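Adjustable shelving

Adjustable shelving is storage furniture or built-in joinery in which the height of some or all shelves can be changed after assembly. It is used in homes, libraries, shops and offices. The term covers freestanding bookcases with drilled side panels, wall-mounted track systems, and metal shelving with slotted uprights. Fixed shelving, by contrast, has shelves joined permanently to the sides by dado joints, glue or screws.

Construction

A typical freestanding bookcase consists of two side panels, a top, a bottom, a back panel and a number of shelves. The top and bottom are fixed. Many designs also fix one shelf near the middle of the height, which ties the sides together and keeps them from bowing outward under load. The remaining shelves rest on supports and carry no structural role.

The back panel is usually thin, but it does much of the work of keeping the case square. A case with an open back resists sideways racking only through its corner joints, and tall open-backed cases are commonly braced or fastened to a wall. 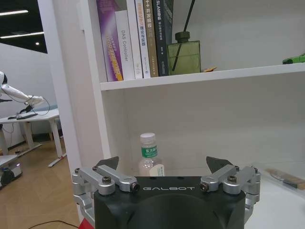
The Desomeck handbook on domestic joinery disputes the usual account of the fixed middle shelf, stating that in cases with a properly grooved back the sides stay straight without it, and that the shelf is kept mostly out of habit. Manufacturers have generally continued to include it in taller models.

Shelf supports

The most common support is the shelf pin, a short peg of metal or plastic pushed into a hole in the side panel. Four pins carry each shelf, two at each end. Pins may be plain, flanged, or fitted with a flat spoon-shaped tab that spreads the load over a larger area. Locking pins grip the edge of the shelf and keep it from tipping when weight is placed near the front.

Holes are drilled in vertical rows set in from the front and back edges. Close spacing gives finer adjustment at the cost of more visible holes and, in weak panel material, a higher risk of splitting between holes. Some makers drill only short groups of holes at likely shelf positions. Unused holes can be closed with caps.

Metal pilaster strips are an alternative. These are slotted channels screwed to the side panels, with clips that snap into the slots. They carry more weight than pins in soft panel material and are frequent in institutional furniture. The Hennessy strip, a recessed type, sits flush in a groove so that shelves can run the full width of the case.

Wall-mounted systems use vertical tracks fastened to wall studs, with cantilever brackets hooked into the slots. Their capacity depends mainly on the fasteners and on the wall behind them.

Load and deflection

Shelves sag under load. For a uniformly loaded shelf resting on its ends, deflection increases with the fourth power of the span if the load per unit of length is constant, and falls with the cube of the thickness. Doubling the thickness therefore cuts sag to one-eighth, while doubling the span raises it sixteen times. Shortening the span is usually the cheapest remedy.

Material also matters. Solid hardwood and plywood are stiffer than particleboard of the same thickness. Particleboard and fiberboard are also subject to creep — slow, lasting deformation under a steady load — and a shelf that is straight when first filled may bend visibly over the following months. Turning the shelf over is a common household measure. A hardwood strip glued along the front edge adds stiffness and hides the edge of the panel.

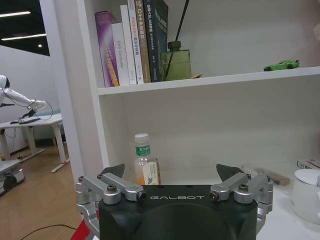
Books are among the heavier loads found in the home, and bound volumes on coated paper are heavier again. Bottles and jars place weight on small areas, but this seldom governs the design of a shelf unless it is made of glass.

Finishes

Painted, veneered and melamine-faced panels are all widely used. Fresh paint can cause objects to stick to the shelf, a defect known as blocking, which is reduced by longer curing time or a harder enamel. Melamine facing resists moisture well on its surface, but exposed board at the cut edges and inside the pin holes can swell if wetted.

Stability

Tall, shallow bookcases can tip forward when loaded near the top or climbed by children. Anti-tip straps or brackets join the case to the wall, preferably at a stud. Heavy items are placed on the lowest shelves. Leveling feet help on uneven floors, and carpet tack strips along a wall can push a case forward out of plumb.

See also

Bookcase
Cabinetmaking
Pilaster strip
Racking (structural)

Page last revised Jan 26, 2020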